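Home > Clubs > About the Morkside Robot Hands Club

About Us

Hi! We're the Morkside Robot Hands Club, and we meet every Wednesday after school in the old sewing room.

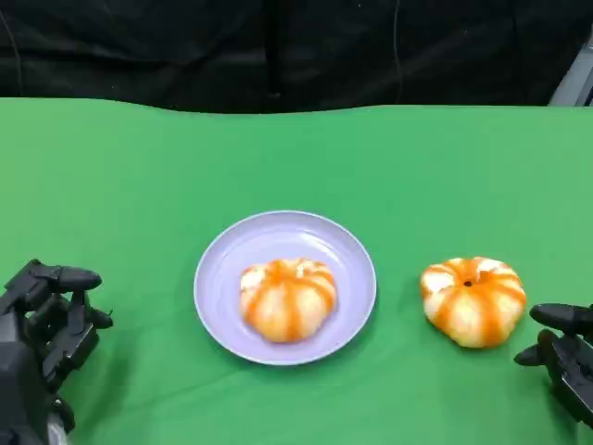

I'm Letay Beyene and I started this club when I was a sophomore, mostly out of frustration. Our school already had a robotics team (a really good one, go say hi to them) but it was all wheels and motors and driving things around an arena, and what I wanted to do was hands. Hands are hard! A driving robot can bump into stuff and keep going, but a hand has to care about what it's touching. So a lot of what we do looks like kitchen chores in slow motion. Our favorite job right now is the fruit plate, with one peeled mandarin on the lavender plate, another one off to the right on the green cloth, and a black hand on each side. Getting a mandarin from the cloth to the plate takes you half a second at home. The first time our group tried to program it, we spent 2 whole meetings on where the thumb should go.

The club has 20 members this year, from freshmen up to seniors, and we split into two crews. The motion crew works out how the arms and fingers should move. The vision crew works on what the robot thinks it's looking at, which is a lot more arguing than you'd expect. People swap crews whenever they want. I've gone back and forth so many times that I'm on both group chats now.

We call our robot Perkosard. There was a vote, and I voted for something shorter, and I lost. You'll hear people say "Perk" in meetings and that's fine, but the full name goes on anything official.

What a meeting is like

We start at 3:15 with snacks and a quick round of what everybody wants to try. Then one pair sets up the table while the rest of us look over what we did the week before. Every try gets written down in the logbook - who was running it, what changed, how it ended. We're at 257 tries for the fruit plate as I write this, and if you flip through the book you can pretty much watch us learn to write better notes. The early pages say things like "bad" and "worse??" and those are no help to anyone. Now we put down the finger settings and where the fruit started, and if something slips we write down which finger it slipped off.

We clean up at 5:00. The late bus leaves at 5:20 from the side lot.

Zedlow and the spring showcase

Our big project is called Zedlow. The idea is one program that can handle a bunch of small table jobs, so we don't have to start over each time somebody brings in a new object. It's maybe more than we can finish before the spring showcase, and I've been told so by several people, but we've got the plate part planned out and the cup part half written. The plan is to let visitors pick which object goes next and where it goes. I'm nervous about that! Last year we chose everything ourselves and practiced it to death.

Speaking of last year, we came in second in the table tasks event at the Bansal Student Robotics Day. We lost points for time. Our hand waited a really long while before closing on a sponge, and I still think the waiting was the right call, but the judges had a clock and we didn't argue with them (much).

Who can join

Anybody at Morkside. You don't need to know how to code. When I started I could change the color of a web page and that was it. If you like drawing, we need people to sketch grips before we try them. If you like building, there's always a bracket to fix or a cable to tie back. And if you're patient and have neat handwriting, please, please come keep the logbook.

There's no fee. Tie back long hair, leave dangly bracelets in your bag, and learn where the stop button is before you do anything else - I'll show you myself on your first day.

We take new members starting in September, but you can come sit in on any Wednesday and see if you like it. We're in the last room on the left past the art hall, the one that still has the sewing machine stickers on the door. Knock loud, it gets noisy in there.

- Letay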